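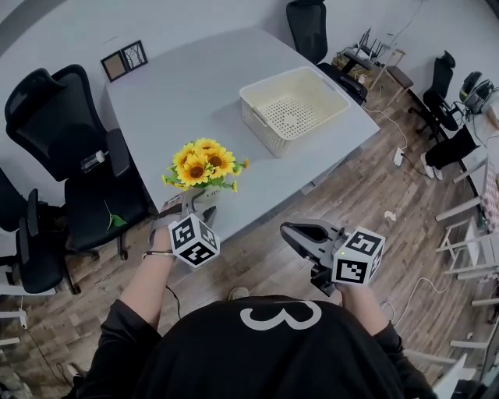
How to Clean and Refresh Artificial Flowers Without Wrecking Them

I own way too many fake flowers. There's a big arrangement on the piano, a wreath for every season, and a tote in the hall closet that I've stopped letting guests see. They all have one thing in common: they get dusty, and dusty fake flowers look about a hundred times faker than clean ones!

I ruined a few before I worked out a routine (sorry, pink hydrangeas), so I'm writing it all down. It takes me one afternoon, usually in November when I'm swapping the fall stuff out anyway.

What you'll need

A soft makeup brush or a clean paintbrush
A hair dryer with a cool setting
A big bowl or a clean sink
Mild dish soap
White vinegar and a spray bottle
Old towels
Cotton swabs
Floral wire and a low-temp glue gun for repairs

Step 1: Figure out what they're made of

Plastic and latex flowers can usually handle a quick dunk. Polyester "silk" ones mostly can too, but some have dye that runs, especially reds and deep purples. Real silk and anything made of paper should stay far away from water.

To test for dye, dampen a cotton swab and press it on the back of a petal for a minute. If any color comes off, stick with dry cleaning only. I skipped this with a burgundy peony once and the cream roses next to it came out pink.

Step 2: Get the loose dust off first

Take everything outside if you can. Hold the stems upside down and give them a little shake, then go over each petal with the brush, working from the middle out. A hair dryer on cool and low gets into the spots a brush can't. Keep it moving, and please don't use the hot setting, because hot glue melts and petals start sliding off.

If your flowers are only a little dusty you can stop right there and go have a coffee.

Step 3: Wash the ones that can take it

Fill the bowl with cool water and a small squirt of dish soap. Swish one stem at a time, for just a few seconds, and rub the leaves gently between your fingers. Leaves are always the dirtiest part on mine. Rinse in plain cool water and lay the stem on a towel.

Don't soak them! The wire inside can rust and the glue gets weak. Keep wreath forms and foam bases out of the water altogether. 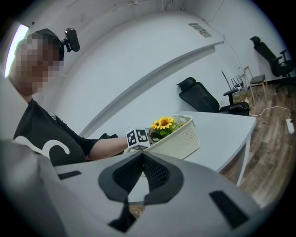

Leaning in over the table, dark cap and all.

For flowers that can't be dunked but passed the dye test, I mix equal parts white vinegar and water in a spray bottle, mist them lightly, and blot with a towel. The smell goes away once they're dry, I promise.

Step 4: Dry them properly

Hang stems upside down, or stand them in an empty jar with plenty of space between them. I leave mine overnight. Direct sun fades the color, so a shady spot with a fan is better. Make sure the insides are dry before you pack anything away, or you'll open the box next year to a very sad smell.

Step 5: Fix the sad ones

Wrinkled petals relax nicely with a garment steamer held well back, on polyester only. Smooth them with your fingers once the steam is off. For a popped flower head, add a tiny dab of low-temp glue to the stem peg and push it back on. Floppy stems get a length of floral wire wrapped on with green tape.

Frayed edges can be trimmed with small sharp scissors. Cut a little at a time and follow the original curve of the petal.

Step 6: Put them back (or away)

Bend the stems a bit before you arrange them again. Straight-from-the-store stems all point the same way, and turning a couple of heads sideways helps a lot. I like to leave one bloom facing down.

For storage, I use a lidded tote with tissue paper between layers and the heaviest flowers on the bottom. Big bouquets go in upright if the tote is deep enough. Label the outside, too. I had Easter tulips in a box marked "lights" for two years.

Between big cleanings I run the hair dryer over everything every couple of weeks, usually while dinner's in the oven.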